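Atelier de reliure de Flalcombe – point d'avancement au 1er octobre 2026

Chers partenaires de la fondation Plometti,

Quel trimestre ! Le fonds Cropper nous est arrivé en août dans un état assez triste : dos fendus, coins mangés, deux registres paroissiaux collés l'un à l'autre. Sur les 44 volumes confiés, 10 sont déjà recousus et couverts, et 7 autres attendent sous presse. Marjorie Haslam a retrouvé sous une garde un fragment de partition manuscrite (une vraie joie pour toute l'équipe, on en parle encore).
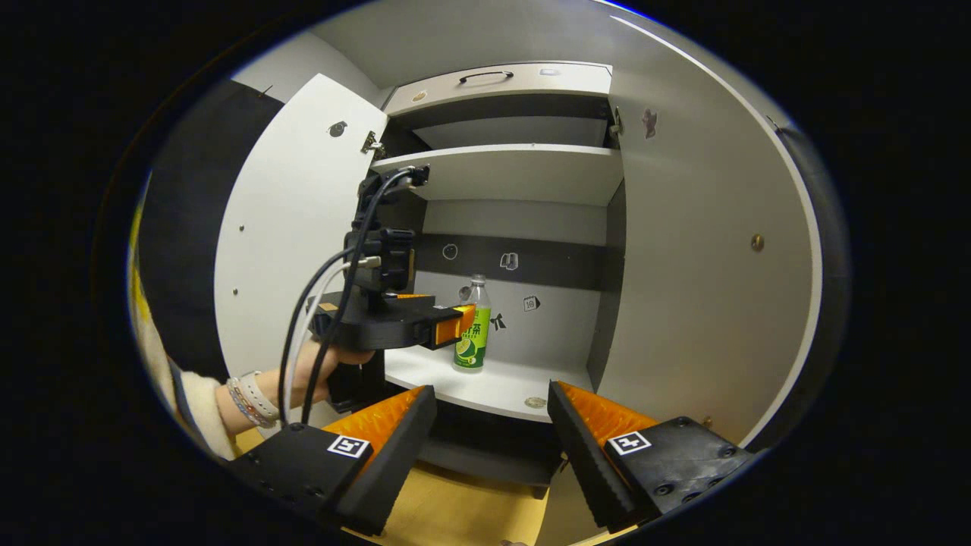
Côté fournitures, le papier japonais est livré, mais la toile commandée chez Dranitz a pris du retard et nous avons avancé les consolidations en attendant. Le budget tient. Il reste environ 10 % de l'enveloppe « cuirs », que nous aimerions reporter sur les boîtes de conservation – Hernán Tello vous enverra le détail.

Prochaine étape : les atlas, grands formats superbes et très lourds !

Karim Matar

Commentaires

G. Inskip : Bravo pour les registres. La partition sera-t-elle numérisée ?

Graham Tunstall : Hâte de voir les atlas !

Contact | © Atelier de Flalcombe | Haut de page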